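4. Setting Up Storage Locations

This section covers the creation of zones, aisles and bin addresses in Rundine Stock. Complete Section 3 (Users and Permissions) first. Location setup requires the Site Editor role or higher.

4.1 Before you begin

Have a current floor plan on hand, with every shelf and bin position marked. Walk the floor with the plan and correct it before entering anything. Addresses can be renamed later, but each rename generates a new label and retires the old one.

Decide on the address format. The default is zone, aisle, level, position, for example B-06-3-19. Sites moving over from Jedano can keep their existing codes if no code is longer than 19 characters.

4.2 Creating a zone

1. Open Setup > Locations and select New Zone.
2. Enter a zone code of one to three letters. The letters I and O are not accepted.
3. Select the zone type: Shelf, Floor, Bin or Hold.
4. Set the default unit of measure.
5. Select Save. The zone appears in the left column with a gray marker until it holds at least one address.

Note: A Hold zone is left out of available stock. Items placed there do not appear on pick lists, even when the order is marked urgent.

4.3 Generating addresses

1. Select the zone, then Generate.
2. Enter the first and last aisle, the number of levels and the number of positions per level.
3. Check the preview. Skipped positions – behind a column, for instance – can be cleared here one at a time.
4. Select Create. A batch is limited to 400 addresses. Larger zones must be split.

Caution: Do not close the browser tab while a batch is running. An interrupted batch leaves partial addresses that have to be removed by hand under Setup > Cleanup.

4.4 Bin zones

Bin zones differ from shelf zones in that a single address may hold mixed items. Set the following for each bin:

Mixed contents: On or Off. Off by default.
Maximum item types: 6 unless changed.
Count interval: in days. Enter 0 to disable scheduled counts.

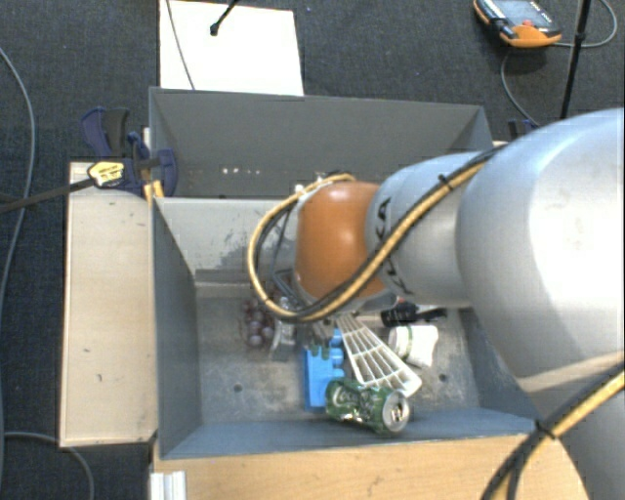 When Mixed contents is On, the count screen asks for each item type separately. A count cannot be closed with a blank line. Enter 0 for any item that is listed but not found, and the difference is posted to the variance report overnight.

4.5 Printing labels

1. Select the addresses and choose Print Labels.
2. Choose the Plalunitz or Kristiansen template to match the label stock.
3. Print one test label and scan it before printing the rest.

If the test label does not scan, raise the print darkness one step and try again. Template changes are handled by Nisha Rastogi in Product Support – include the scanner model with the request.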